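Chapter 6
Everything Needs a Place to Land

I want to start this chapter with my mother-in-law's sideboard, which I inherited along with a husband and over 120 jam jar lids. It stood in our hallway in Skendstead for years, and whatever came in through the front door ended up on top of it. Keys, stamps, a heel of bread once (don't ask me whose). I'd clear it on the first of July, feel terrific, and by the eighth it was buried again!

What I didn't understand back then is that clearing and containing are two separate jobs. In Chapter 5 we cleared. You pulled everything off one surface, wiped it down and made your piles, and I hope you took the tea break I told you to take. Now we contain, and for that we need containers, and this is where people run straight out to the store and spend too much money. Please don't! Walk through your own house first with the lights on. My student Nerys Landeg found 22 empty boxes and tins in her own closets before she bought a single thing.

I sort containers into families, and you'll see these words all through the chapter, so let's get them straight.

Open carriers are your baskets, anything with a handle you can grab and go with. The ones with holes in the sides are my favorites, since air gets through and crumbs fall out, and you can sort of see what's in there without tipping it all over the floor.

Uprights are tall and narrow. A pen holder is the classic one. They take up hardly any room, but they're fussy about what you put in them, and anything shorter than your finger sinks to the bottom and stays there until you move house.

Bowls are for things that get used up or eaten. I'm strict on this one (Shanti Khurana, who shared an office with me at Jotden, will tell you how strict). A bowl with rolls in it is a bowl. A bowl with rolls, batteries and a bus pass in it is a drawer without a lid.

Before you read on, pick a table, lay a plain sheet over it so you can see what you're doing, and set out one container from each family. A basket, a pen holder and a bowl with a bread roll in it will do nicely. Leave plenty of bare space for your piles, and keep Chapter 5's list handy.
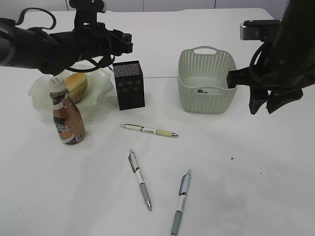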